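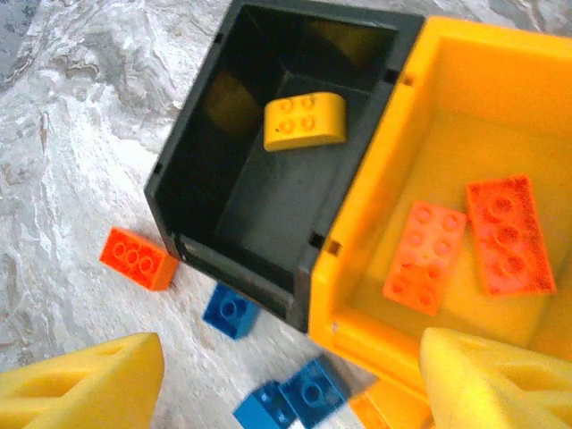 Taloden has begun a side-by-side trial of two finger sets for its small sorting arm, and the first results are in. The test is a plain one. Building bricks are scattered on a marbled surface next to two open bins, one dark gray and one yellow, and the arm has to pick up each brick and put it in a bin. The soft yellow fingers are one of the two sets being compared. The other is a hard plastic pair from Kuvico with thin, flat tips. Both bolt to the same hand, and the wrist camera stays where it is, so the video from the two sets can be compared directly.

The trial started on July 22, 2024 and is being run by Siyabonga Kruger, who looks after end-of-arm parts at the company. Each finger set gets 40 runs, for a total of 80. The bricks are laid out again by hand before every run, using a printed list of starting positions so that both sets face the same layouts. The order of the runs is mixed. Hard fingers and soft fingers are swapped at the end of each block of runs, and the hand is re-zeroed each time.

Kruger said the choice of bricks came down to their edges and studs. "A brick will sit square in the fingers or it will twist, and on the wrist camera you can tell which one you got," he said. "With a foam ball you would never know."

So far the soft set has done better on bricks that start close together. The hard tips tend to push the neighboring brick away as they close, and the arm then has to go looking for it. The soft tips are wider, and Kruger had expected them to do worse in tight spots. They give a little when they touch something, and the brick next door mostly stays put.

The hard set is ahead on placement. It lets go cleanly, and a brick dropped over the bin floor lands close to where the arm meant to put it. The soft fingers hold on a moment longer on one side or the other, and the brick can turn as it falls. For a job where parts only need to end up in the right bin this makes no difference. For packing in rows it would.

Speed is the same for both at this point. The arm is running on a Tarigan controller with the closing speed held down to a setting that suits the soft set. Kruger plans to raise it for the hard set in a later round – the Kuvico fingers are rated for a faster close – but wants a full set of matched runs first.

The camera has caused more trouble than the fingers. The soft pair is thick enough to fill both lower corners of the wrist view, and a brick lying between the tips can be partly hidden during the last part of the approach. The hard pair blocks much less. Taloden tried moving the camera mount up in March, during setup, and went back to the old position when small parts on the bin floor became hard to pick out. A second camera fixed over the table is an option, but it would add cost and another calibration step.

Color has been a smaller issue. Yellow bricks in the yellow bin are harder for the vision software to separate from the bin floor, and the same goes for yellow fingers passing over a yellow wall. The team has kept the bin colors as they are for this round. Kruger said changing them halfway would spoil the comparison, and that customers will have bins in whatever color they already own.

Wear is being checked as well. Each soft finger is looked over for nicks and flattened spots after every 4 runs, and a worn pair is replaced with a new one from the same batch. The hard fingers get a wipe and a look at the screws. The company has 7 spare soft pairs on the shelf for the trial.

A third set, from Lidine, was meant to be part of the same comparison. It arrived with a different bolt pattern and needs an adapter plate, which moves the fingertips further from the wrist and changes the camera view again. It will be tested on its own once the plate has been made.

Taloden has not said which set it will ship with the arm. Run logs and wrist video for both sets will be shared with existing customers when the 80 runs are complete. Customers who want to send in their own parts for a short test with either set can do so through their usual support contact, and should include at least one spare of each part.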